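Laundry (room)

From the Heltton Household Encyclopedia

Contents: Terminology; History; Layout; Benches and work surfaces; Sorting and storage; Water, drainage and ventilation; Shared laundries; See also

A laundry is a room or part of a room set aside for washing, drying and ironing clothes and household linen. In Australian houses it is usually on the ground floor with a door to the back yard, so that wet washing can be carried straight to the clothesline. In flats and smaller units it may be a cupboard off the bathroom or hallway, in which case it is often called a European laundry.

Terminology

The word laundry is used for both the room and the items being washed. In Australia the room is simply "the laundry". "Laundry room" is the ordinary term in North America, and "utility room" is common in Britain, although a utility room may also hold a boiler or a chest freezer. Older Australian sources refer to the wash-house, a detached building or lean-to behind the main dwelling.

History

Before reticulated water reached most suburbs, washing was done outdoors or in a wash-house. The usual equipment was a copper, heated from beneath by a wood fire, and a pair of troughs for rinsing. Wash-houses were kept apart from the dwelling because of the smoke and steam, and the fire was a hazard in timber houses. Gas coppers and later electric ones made it practical to bring the work under the main roof. The room generally remained at the rear of the house, sharing a wall with the bathroom or outside toilet to shorten the pipe runs.

The older workers' cottages of Meston are often cited as examples of the change. Many were built with a brick wash-house on the back boundary, and when the street was sewered a number of owners enclosed the rear verandah as a laundry. The wash-houses that survive are mostly used as garden sheds.

Wringer machines and twin tubs had to be wheeled to the trough for filling and emptying, so floor space was left clear in front of it. Automatic machines with fixed taps removed that need. Rooms became smaller from then on, and the double concrete trough gave way to a single steel tub in a cabinet.

Layout

Most domestic laundries follow one of two plans. In the single-sided plan, the tub, machine and bench stand along one wall with a walkway in front. In the galley plan, appliances face a second run of cupboards. Front-loading machines and dryers are generally close to 60 cm wide, and joinery is planned in multiples of that width. Top-loading machines need clear space above for the lid and cannot be fitted under a bench.

The outside door is a feature of older plans that has been dropped from many newer ones, particularly on narrow blocks. Where it is kept, the room also tends to serve as a place for boots, pet bowls and wet coats.

Benches and work surfaces

A bench is used for treating stains and folding dry clothes. Laminate is the cheapest common surface and resists detergent well. Stainless steel is used next to the tub, often pressed in one piece with it. Stone and engineered materials are found in higher-priced houses.
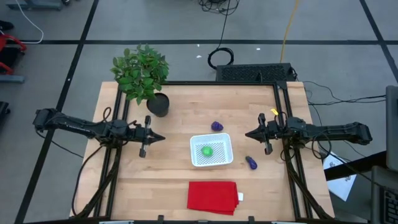 Light-coloured wooden tabletop with a butcher-block grain.

Timber is warm in appearance and easy to repair, since marks can be sanded out. It does need to be kept sealed, above all around tap holes and along the front edge over a machine, where steam may lift the finish. Oiled surfaces are recoated more often than those finished with polyurethane. A bench that is also used for ironing should be covered with a thick cotton pad, as direct heat will mark most coatings.

Bench depth depends on what is stored below. A shelf 300 mm deep is enough for bottles and pegs, but is too shallow for folding a bath towel flat. In rooms with no fixed bench a freestanding table is a common substitute – it can be moved out when an appliance has to be serviced.

Sorting and storage

Washing is normally sorted by colour, fabric and degree of soiling. Whites and colourfast cottons tolerate hot water, while dyed and delicate items are washed at 30 degrees or in cold water. Wool and other knits are kept separate where possible. They stretch when lifted wet, and are best supported from underneath and dried flat away from direct sun.

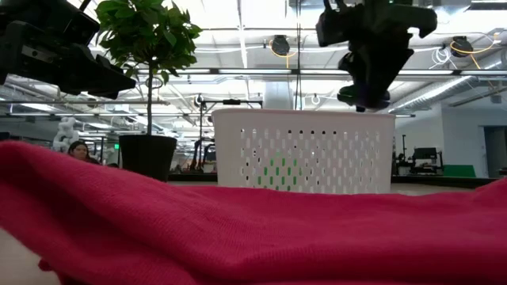
Baskets and hampers are made of plastic, cane, wire or canvas. Open or perforated sides let air reach damp items and slow the growth of mildew, although clothes should not be left in a basket overnight while wet. Cane snags fine fabric unless it is lined. Pull-out hampers built into cabinetry save floor space but hold less than they appear to, and need gaps or vents in the door. Trolley baskets with a fold-down frame are used mainly outdoors at the line.

Detergent, bleach and stain removers should be stored above the reach of small children or behind a latched door. Bleach and acid-based cleaners are kept apart because they give off toxic gas if mixed.

Water, drainage and ventilation

A laundry needs hot and cold taps, a waste connection and, in most new work, a floor waste set at the low point of a tiled floor. Flexible inlet hoses perish with age and are a frequent cause of flooding. Turning off the taps between loads reduces the risk. Vented dryers release moist air and should be ducted outside. Condenser and heat pump dryers collect the water in a tank or send it to the drain.

Shared laundries

Blocks of flats built before private laundries became usual often have a common laundry in the basement or yard. The Espiritu flats, a walk-up block of 12 units, had one copper and two lines in the rear courtyard, with each household allotted its own washing time. Shared rooms of this kind are now commonly fitted with coin or card machines.

See also

Clothesline
Copper (vessel)
Ironing
Linen cupboard
Wash-house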